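双臂移动平台在浴室工位发生镜柜碰撞停机的故障分析

课程项目报告(服务机器人系统实践)
项目代号:Wokero
提交日期:2020-03-23

摘要

本报告分析 Wokero 平台在 Jelport 实验场地浴室工位上发生的一次碰撞停机。左臂在执行镜柜取放任务时,腕部外侧与镜门边框接触,控制器进入保护性停止。事件未造成人员受伤,镜面完好,边框留有一处浅压痕。分析表明,直接原因是镜面产生的虚像深度点使占据地图把镜门所在区域标为自由空间,运动规划据此生成了穿过镜门边框的轨迹。间接原因有两项:一是腕部支架未写入碰撞模型,二是此前为减少误停而设置的人员检测屏蔽区取消了该方向的降速保护。报告给出复现步骤、日志统计、修改方案与遗留问题。

1 背景与任务

Wokero 的目标是让双臂平台在家居尺度的小空间内完成物品整理。浴室工位是项目中空间最紧的一个,墙面、洗手台与坐便器之间留给手臂的余量很小,平台底盘停稳后不再移动,全部动作由两臂完成。

镜柜任务的流程如下:平台驶入停靠位,头部相机对准镜柜,感知模块 Dogbe 输出物品位姿,左臂从开放层板取瓶,放到洗手台面,右臂在台面一侧待命,必要时扶正。任务以遥操作示教数据训练出的策略给出末端目标,再由规划器生成关节轨迹。末端目标和关节轨迹分属两个模块,两者之间只传递位姿和超时时间,这一点与后文的故障有关。

镜柜的左半部为开放层板,右半部为镜门,两者共用一个外框。左臂取层板靠右侧的物品时,腕部必然接近镜门左侧边框。在任务设计阶段,小组把镜门当作普通平面处理,没有单独建模。设计评审记录中对镜子只有一句话,要求“避免夹爪刮花镜面”,没有提到感知。

2 系统配置

与故障有关的部分为以下几项。

头部深度相机:提供彩色图与深度图,是占据地图的唯一数据来源。腕部相机只用于抓取前的末段修正,不参与建图。

占据地图:体素地图,每帧深度图按射线投影更新。射线终点所在体素的占据概率上调,射线经过的体素概率下调。

规划器:采样式规划,碰撞检查对象为机器人自身模型与占据体素。轨迹执行期间不重新规划,只在目标变更时触发新请求。

接触检测:由关节力矩残差估计,超过阈值并持续一段时间后停止。项目初期因抓取时误触发较多,持续时间被调到 800 毫秒。

人员检测:在彩色图上检测人形,再用对应区域的深度估计距离。距离小于设定值时两臂降速,再近则停止。

夹爪与腕部转接件:夹爪为 Covirard 供货,机器人描述文件中的夹爪模型由供方提供,腕部以上的附加支架由小组自行安装。

3 事件经过

事件发生在连续测试的后段。当时任务已重复多轮,操作员站在平台后方,手持急停按钮。左臂完成预抓取位姿后向层板方向进给,随后腕部向右偏转,以避开层板上靠左的物品。偏转过程中,腕部外侧与镜门左边框接触。操作员听到异响后按下急停,控制器日志显示,接触检测的停止信号先于急停信号到达,但两者都明显晚于力矩残差首次越限的时刻。

停机后小组按流程执行:保持急停,拍照,导出日志,将左臂切换到手动牵引模式退出。退出过程中没有再次接触。右臂全程处于待命位,未参与事件。
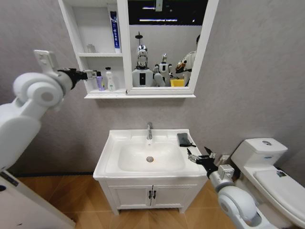
导出的数据包括关节状态、力矩残差、规划请求与结果、深度帧、体素地图快照以及人员检测输出。地图快照只在每次规划请求时保存一份,因此执行过程中的地图变化无法直接查看,只能由深度帧离线重建。这给后面的分析增加了工作量,改进项中已列入。

4 排查过程

4.1 先排除的因素

标定。事件后重新采集标定板数据,手眼外参与事件前的结果相差很小,远小于腕部侵入边框的深度。标定误差不足以解释碰撞。

策略输出。事件对应的末端目标位于层板前方,位置合理。用同一目标在仿真中以完整的镜柜模型做规划,规划器返回了一条绕开边框的轨迹,说明目标本身可达,不要求穿过镜柜。

控制跟踪。关节指令与实际位置的偏差在正常范围内。手臂准确地执行了一条错误的轨迹。

停靠误差。底盘位姿与示教时存在偏差,但占据地图以机器人坐标系建立,停靠偏差会同时反映在地图和目标中,理论上不引入碰撞。仿真中人为加入同量级的停靠偏差后,结果没有变化。

4.2 占据地图

离线重建后问题较为明确。深度相机朝向镜门时,返回的深度多数对应镜中虚像,位置在墙面以后。地图更新时,从相机到虚像点的射线穿过镜门与墙体,沿途体素被持续下调,最终低于占据阈值。镜面区域因此在地图中形成一个“洞”。

边框本身不反光,理应保留。但边框宽度有限,在体素分辨率下只占一列,且边缘处的深度在边框与虚像之间跳变。多帧累积后,靠近镜面一侧的体素时有时无,规划请求发出的那一刻恰好为自由。规划器看到的是一个可以通过的开口,而从采样的角度看,穿过开口的路径比绕行短,容易被选中。

虚像还有另一种影响。镜中会出现平台自身、旁边停放的设备以及场地内的人,这些虚像在墙后形成占据体素。对规划而言它们在可达范围以外,基本无害;对人员检测则有直接影响,见 4.4。

4.3 碰撞模型

对照实物与描述文件后发现,左腕上方的支架没有碰撞几何。规划器检查的是不带支架的手腕。离线计算显示,即使边框体素完整,按当时的安全余量,支架仍有可能在个别轨迹上擦到边框。因此只修复地图不够。

支架是在描述文件冻结之后加装的,安装记录写在硬件日志里,软件侧没有对应的修改条目。两份日志由不同的人维护,互相没有引用。

4.4 人员检测屏蔽区

查阅配置的修改历史时发现,去年10月的一次提交在人员检测中加入了屏蔽区,范围覆盖镜门在图像中的位置并向外扩展。提交说明为“减少误停”。当时的情况是,站在平台后方的操作员被镜子反射,检测模块把镜中人形当作真人,在任务过程中反复触发降速。虚像距离按光程计算,本不应小于停止阈值,但镜框处的深度跳变会把人形区域的距离中值拉近。

屏蔽区加入后误停基本消失,测试得以继续。它带来的后果有两个。其一,若有人真的从侧面把手伸到镜柜前,落在屏蔽区内的部分不会被检测到,这是一个安全缺口,在事件之前一直存在。其二,误停本来是镜面深度异常的一个外部表现,被屏蔽之后,同一异常在地图中的后果没有引起注意。

小组认为,第一个后果的严重程度高于本次碰撞本身。

5 日志统计

为估计问题的普遍程度,对浴室工位的历史日志做了回放。规划请求共 2,308 次,其中相机视野包含镜门的为 698 次。在这 698 次中,551 次的地图快照在镜门位置存在自由体素,其余 147 次镜门区域保持占据,多为相机与镜面夹角较大、镜中深度无效的情况。

也就是说,只要相机较正地对着镜柜,地图出错是常态。之所以此前没有发生碰撞,主要是多数取放目标位于层板左侧,规划出的轨迹不经过镜门附近。事件当天调整了物品摆放,目标更靠近分隔板,暴露了问题。

统计有两点限制。快照只反映请求时刻的地图,执行期间的错误没有计入;早期日志缺少头部关节角,视野判断由图像匹配得到,可能存在误判。

6 复现

复现实验在低速下进行,镜门边框外侧贴了泡沫条,操作区内不允许站人,操作员在隔离线以外持急停。步骤为:

(1)恢复事件当日的软件版本与配置,腕部支架保持安装;
(2)头部相机对准镜柜,等待地图稳定;
(3)发送事件对应的末端目标,只规划、不执行;
(4)检查轨迹与实测镜柜模型是否相交;
(5)相交的轨迹以低速执行到接触前停止,用塞尺测量间隙。

多次规划中,相交轨迹反复出现,且都从镜门左边框处穿过。用不反光的纸板遮住镜面后重复同样的步骤,地图中镜门区域恢复为占据,相交轨迹不再出现。撤去纸板后问题重现。据此认定镜面虚像为直接原因。

7 修改

7.1 镜面区域约束

在工位地图中加入镜柜的静态几何,以墙面平面为后边界。深度点落在墙面以后的,一律按“镜面命中”处理:把射线终点移到与镜柜前表面的交点,再更新占据概率。射线不再穿过镜门。该方法依赖停靠后的墙面配准,配准失败时任务不启动。

也考虑过用神经网络在彩色图上分割镜面。小组试用了 Dogbe 自带的分割模型,镜中物体较多时边界不稳定,暂不采用。

7.2 碰撞模型

腕部支架已按实测尺寸写入描述文件,左右两侧分别核对。硬件日志增加一栏“是否影响碰撞模型”,填“是”的条目须附描述文件的提交号,否则该硬件不得上电运行。

7.3 接触检测

阈值拆分为两档。自由运动段采用短持续时间,抓取末段保留原设置。测试中自由运动段出现过误触发,来自线缆拖拽,重新走线后减少。

7.4 人员检测

删除屏蔽区。镜中人形改用几何方式剔除:检测框内的有效深度点全部位于墙面以后,才判为虚像;只要有一部分点位于墙面以前,就按真人处理。这一规则偏保守,镜框附近仍会有误停,小组接受由此造成的效率损失。配置文件中的安全相关字段改为只读,修改须由两人签字。

8 验证

对 551 次存在错误的快照,用对应深度帧按新方法重建地图,镜门中部的自由体素全部消除,边框右侧仍有零星残留,原因是该处墙面配准误差较大。残留位置已被静态几何覆盖,不影响碰撞检查。

实机验证先在泡沫条保护下进行,再撤去保护。取放动作的目标包括层板左侧、靠近分隔板处以及台面两侧。验证期间未发生接触,规划时间有所增加,主要花在靠近分隔板的目标上,个别目标规划失败并正常报错退出。

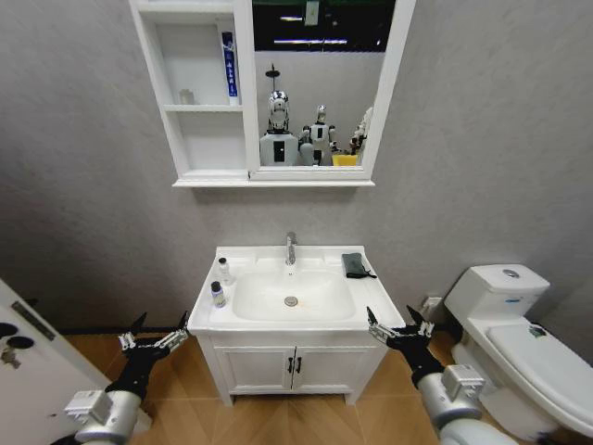
Jonas Ortner 审阅初稿后提出,静态几何只解决了已知工位的问题,换一间浴室、换一面镜子,同样的洞还会出现,报告应当写明修改的适用范围。他还问到,如果柜门在任务中被打开一个角度,墙面后边界的判据是否仍然成立,并要求在补上这一项测试之前,不把结果写成“已消除”。

上述意见成立。镜门打开后,镜面不再与墙面平行,虚像可能落在墙面以前,7.1 的判据会把它当作真实障碍,7.4 的判据会把镜中人形当作真人。两种情况都偏向安全一侧,表现为规划失败或误停。但虚像障碍背后的镜门实体仍可能被射线清除,这部分目前没有保护。现阶段的处理是在任务启动前检查镜门是否关闭,未关闭则拒绝执行。检查由操作员完成,属于管理措施,可靠性有限。

9 遗留问题

镜门开启状态下的测试未做。

水龙头等镀铬表面也有类似的深度异常,面积小,在地图中表现为缺失,目前由洗手台的静态模型覆盖,没有单独验证。

执行期间不重新规划的设定没有改变。若地图在执行中更新出新的障碍,手臂不会响应。改动涉及控制周期与规划器接口,超出本学期工作量。

操作员站位此前没有规定。现在地面已划线,要求站在两臂可达范围以外,并处于头部相机能直接看到或确定看不到的位置,避免只以镜像形式出现在画面中。

地图快照已改为按固定周期保存,日志体积随之增大,存储策略待定。

附录 A 停机后操作步骤(现行版)

1. 保持急停,不复位控制器。
2. 确认无人受伤,清出操作区。
3. 拍摄接触部位与两臂姿态。
4. 导出日志,记录软件提交号与硬件日志页码。
5. 切换手动牵引,由两人配合退出手臂,一人牵引,一人持急停。
6. 检查夹爪、腕部转接件与支架的紧固件。
7. 填写事件单。事件单关闭前,该工位只允许低速运行。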